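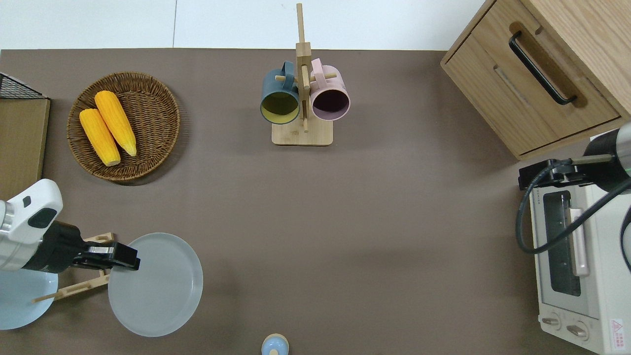

Corn in the wicker basket, with the mug tree behind it.

Kitchen Corner, Uvdale House
Pictures and text: Vlasta Lazarević

Our shared kitchen in Uvdale has a new table corner since July. Before, the kitchen things were kept in three different cupboards, and every guest had to open all the doors to find one mug. Now the things for daily use stay on the brown table, along the sides, and the middle is left free for work.

The round basket came from the market in Losden. I like it for corn, because the yellow looks very nice against the brown weave. For bread it is a little too shallow.

The mug tree is light bamboo. Milovan Dimitrov gave us the two mugs, and he chose them for the color inside: yellow-green in the dark one, deep purple in the pink one. When they hang, you can see it well.

The small oak cabinet with the black handle holds tea towels and the good knives. Please close the drawer fully, it sticks in humid weather. 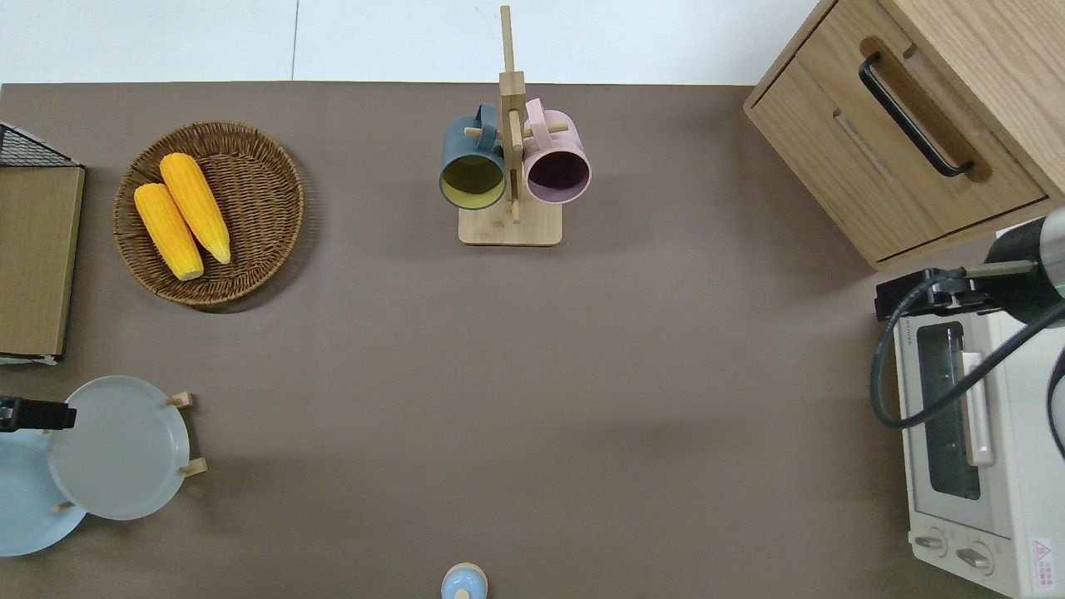

The same table with the toaster oven on the right side, below the cabinet.

The oven is white with a pink door handle and two round knobs. Fatima Kekana bakes small rolls in it, 8 at a time. It takes longer than the big oven downstairs, but the kitchen stays cooler.

More pictures of the pantry shelves will be added when Nikola Vasić has finished painting them.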